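Corpus Ponby - recettes de cuisine domestique en français

Version 4, mise à jour le 17 septembre 2020. Responsable du dépôt : Hậu Đỗ.

Ce dépôt contient 1434 recettes de cuisine familiale transcrites, normalisées et annotées. Les textes proviennent de cahiers manuscrits, de feuilles volantes et de quelques brochures ronéotypées réunis dans le fonds Vandenberghe. Le corpus sert à l'étude du vocabulaire culinaire, des unités de mesure non métriques et de la syntaxe des consignes. Il n'a pas été vérifié en cuisine et certaines recettes sont incomplètes.

Contenu du dépôt

- recettes/ : un fichier texte par recette, encodage UTF-8, fins de ligne Unix
- annotations/ : un fichier TSV par recette, même nom que le fichier texte
- lexique/ : la liste des unités de mesure et la liste des ustensiles
- scripts/ : conversion, contrôle de cohérence, extraction par champ
- CHANGELOG : modifications depuis la version 2

Les numérisations des cahiers ne sont pas distribuées. Elles pèsent lourd et plusieurs pages portent des adresses ou des notes personnelles sans rapport avec la cuisine.

Structure d'une recette

Chaque fichier texte commence par un en-tête de quatre lignes : identifiant, titre tel qu'il figure dans la source, cahier d'origine, numéro de page. Quand le titre manque, le champ contient un tiret. Le corps de la recette suit après une ligne vide. L'orthographe d'origine est conservée, y compris les fautes, les abréviations et les majuscules irrégulières. Les ratures lisibles sont entre crochets simples, les passages illisibles sont notés [...].

Les listes d'ingrédients séparées sont rares dans les cahiers les plus anciens. La plupart du temps les quantités arrivent au fil du texte (« vous y mettez un bon verre de lait et la farine qu'il faut »). Nous n'avons pas reconstitué de liste dans ces cas-là.

Unités de mesure

C'est la partie du corpus qui a demandé le plus de travail. Les unités relevées sont réparties en classes dans lexique/unites.tsv : poids, volumes métriques, récipients, gestes, comparaisons. Les récipients regroupent verre, tasse, bol, gobelet, louche, cuillère et leurs variantes (« verre à moutarde », « tasse à déjeuner », « petit bol blanc »). Les gestes couvrent pincée, poignée, filet, tour de moulin. Les comparaisons sont du type « gros comme une noix ».

Aucune conversion en grammes ou en millilitres n'est proposée. Une tasse n'a pas la même contenance d'un cahier à l'autre, et parfois d'une page à l'autre chez la même personne. Le champ « valeur » reste donc vide, sauf quand l'auteur du cahier donne lui-même une équivalence, par exemple en marge. Les utilisateurs qui ont besoin de valeurs chiffrées devront faire leurs propres hypothèses et les indiquer.

Dans la classe des récipients, « gobelet » est réservé aux contenants sans anse, plus larges en haut qu'en bas. Les mots « timbale » et « godet » ont chacun leur entrée.

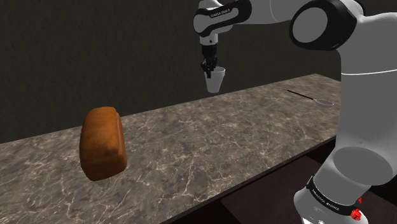

Annotation

Les annotations sont au niveau du mot. Le fichier TSV comporte les colonnes suivantes : position, forme, lemme, partie du discours, classe, remarque. La colonne « classe » prend l'une de ces 9 valeurs : INGR, QUANT, UNITE, USTENS, ACTION, DUREE, CUISSON, RESULTAT, AUTRE.

Deux personnes ont annoté chaque recette séparément, puis les désaccords ont été tranchés en réunion. Les cas les plus discutés :

- « casserole » dans « une casserole d'eau » : UNITE et non USTENS
- « feu doux » : CUISSON pour les deux mots
- « jusqu'à ce que ça nappe » : RESULTAT, même sans indication de temps
- « le temps d'un chapelet » : DUREE, avec une remarque
- les prénoms (« gâteau de Lucie ») : AUTRE, le titre n'est pas anonymisé

Les lemmes ont été produits automatiquement avec l'outil Briltell puis corrigés à la main. Les formes régionales reçoivent leur propre lemme quand elles figurent dans au moins deux cahiers. Dans le cas contraire elles sont rattachées à la forme standard la plus proche et signalées en remarque.

Utilisation

Les scripts demandent Python 3 et n'ont pas d'autre dépendance. Pour vérifier que les fichiers texte et TSV correspondent :

 python scripts/controle.py recettes annotations

Pour extraire toutes les occurrences d'une classe :

 python scripts/extraire.py --classe UNITE annotations > unites.txt

Le script d'extraction ne regroupe pas les variantes orthographiques. « Cuillère », « cuiller » et « cuillere » sortent séparément - utiliser l'option --lemme pour les réunir.

Limites connues

Les desserts et les confitures sont très surreprésentés. Les plats de tous les jours étaient rarement notés, les soupes presque jamais. Il ne faut pas lire le corpus comme un reflet de ce qui se mangeait.

Les dates manquent pour la plupart des cahiers. Le champ de datation a été retiré de l'en-tête en juillet, les estimations étant trop fragiles. Elles restent consultables dans le CHANGELOG pour ceux qui les utilisaient.

Quelques recettes figurent dans plusieurs cahiers, recopiées avec de petites différences. Elles ne sont pas dédoublonnées. Le fichier lexique/copies.tsv donne les paires repérées jusqu'ici, il est incomplet.

Licence et citation

Textes et annotations : CC BY-NC 4.0. Scripts : licence MIT. Pour citer le corpus, indiquer « Corpus Ponby, version 4 » et le nom du responsable du dépôt. Les erreurs de transcription peuvent être signalées dans le suivi des tickets, avec l'identifiant de la recette et le numéro de ligne.

Dépôts associés

- Lutley : almanachs et calendriers de jardinage
- Briltell : lemmatiseur pour textes à orthographe instable
- Fonds Vandenberghe : inventaire des cahiers
- Ponby-mini : échantillon pour l'enseignement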